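Alpine & Rock Garden Talk > Seed and Propagation
Thread: Gentian seed, fridge or outdoors?

screebank
Wed 14 February
My order from Clarkurico finally came and I'm thrilled! Twelve packets, mostly gentians, a couple of drabas, and one saxifrage I have wanted for years. Now I have to decide what to do with them. Last winter I put everything in the fridge in damp paper towels for six weeks and got a decent showing from the Gentiana acaulis and zip from the G. verna. This year I have a cold frame on the north side of the garage and I'm itching to just sow the lot in pots, top with grit and let the weather handle it. Zone 5b, snow on the ground right now, usually gone by the end of March.

Is it too late for outdoors? Would you split the packets?

tufa_tom
Not too late at all. Sow this weekend. You have weeks of freezing and thawing left and that is exactly what verna likes. I gave up on the fridge a long time ago, and my germination went up the very first spring. Four-inch pots, gritty mix, a quarter inch of chick grit on top, then out they go and you forget them. If there's snow, shovel it on top of the pots. They love it.

mossybench
I'm going to disagree with Tom, fondly. Outdoors is great if you get a real winter. We had two weeks of fifty-degree days here last February and half my pots woke up early and then got flattened. The fridge gives you the same 38 degrees day in and day out. For expensive seed I want that control.

What mix are you using, screebank? That matters more than the cold, if you ask me.

screebank
Two parts grit, one part sifted compost, one part perlite. I have been mixing it in a dishpan. And I bought some of the Dralon pots, the square ones, so they pack tight in the frame with no gaps.

tufa_tom
Square pots are the way to go. Mine are pushed right up against each other with sand around the outside of the block and they hardly ever dry out.

mossybench, a warm spell is why you use a NORTH wall. Mine don't see sun until the middle of March.

lewisia_lu_fan
Hi all, jumping in because I love this subject! (The user name is for Lewisia 'Lu', the apricot one. If you ever see it for sale, grab it.) I do half and half with every packet and I keep a notebook. Last season I sowed 517 seeds, all alpines. 254 went through the fridge and the rest sat outside under a sheet of wire mesh. The outdoor pots won for gentians and primulas and it wasn't close. The fridge won for the lewisias. The drabas came up like cress both ways, so don't lose any sleep over those.

One thing I learned the hard way is fresh seed. Gentian seed that has been sitting in a warm drawer for a couple of years is a heartbreaker. Pack date is on the back of the Clarkurico packets, down by the flap.

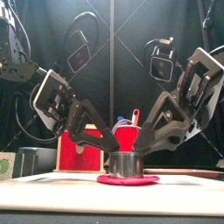

Two arms, one metal cup

I label everything twice, too, one tag in the pot and one buried down the side. Blue jays pull the top ones out and drop them in the neighbor's yard.

screebank
Just checked and all mine are from last summer's harvest. Phew. Did you count all those seeds by hand?? I'm so impressed.

lewisia_lu_fan
On a white plate with a toothpick, in January, with the radio on. It's one of my favorite evenings of the year. The campanulas I gave up on and just wrote "a pinch."

gritty_in_ohio
Has anybody tried gibberellic acid on verna? I bought a little packet of Gruvamex and soaked one batch for a day before sowing. They came up fast but they were long, pale, floppy things and I lost nearly all of them at the second leaf.

mossybench
Same here with GA3 on gentians, though I used another brand. It's too easy to overdo the strength. I'd go a lot weaker or skip it.

tufa_tom
Skip it. Wait instead. I had a pot of verna do nothing the first spring and then come up thick as a lawn the second. NEVER throw out a gentian pot before two full winters have gone by.

gritty_in_ohio
Two winters! OK, well, I threw mine on the compost heap last June, so I may have gentians in the squash bed soon.

mossybench
Stranger things have come up in mine.

I'll give Tom this much, patience beats everything. But I still say split the packet. If there are thirty seeds, put fifteen in the fridge today and you have insurance against a freak warm week. Damp sand in a little bag works better than paper towels, by the way. Roots grow right into the towel and snap when you try to peel them off.

screebank
That is exactly what happened to my acaulis! I lost several that way. Sand it is.

So the plan: verna and the other gentians split, drabas all outside, saxifrage all outside because the seed is like dust and I'd never get it out of a bag. Surface sow for the saxifrage, right? No grit on top?

tufa_tom
A very thin layer of fine grit first, then the seed on that, then water from below. It washes down into the cracks by itself.

lewisia_lu_fan
Yes to watering from below! And please post pictures when the first ones show. My record is 61 seedlings of G. acaulis in one pot, and I'm dying for somebody to beat it.

screebank
I'll take that challenge. Off to dig out the cold frame, there's a drift up against the lid.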